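4.3 Fitting and checking the finger pads

Do this section with the gripper fully assembled and the battery out. You need the hex key from the Londby parts bag and a clean dry rag.

1. Open the fingers to their full travel and set the gripper body on the bench, pads up.
2. Seat each pad on the end of its finger with the textured face inward.
3. Start both pad screws by hand, then snug them with the hex key.

CAUTION: Do not overtighten. The screw bosses are printed and will strip.

4. Work along each finger and check every linkage bolt. A bolt that turns freely gets one drop of thread locker.
5. Close the fingers slowly with the trigger. The pads must meet along their full width. If they cross, loosen the left pad, realign it and repeat step 3.
6. Open and close the gripper 8 times. Stop if a linkage binds and go back to step 4.

NOTE: Chipped finish on the curved arms does not affect operation. Replace an arm if it is bent or cracked.

4.4 First handling test

1. Install the battery and mount the camera as in section 3.
2. Start a new log. Keir Baxter's build numbers its logs from 382; any unused number will do.
3. Choose a soft item, such as a folded cloth, on a bed or other padded surface.
4. Hold the gripper level with the fingers open and both pads in view before approaching the item.

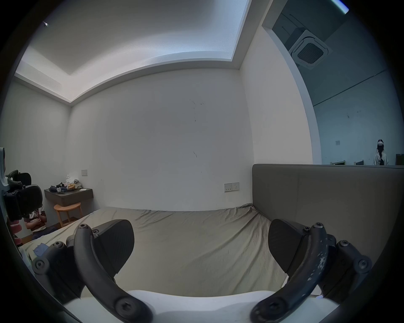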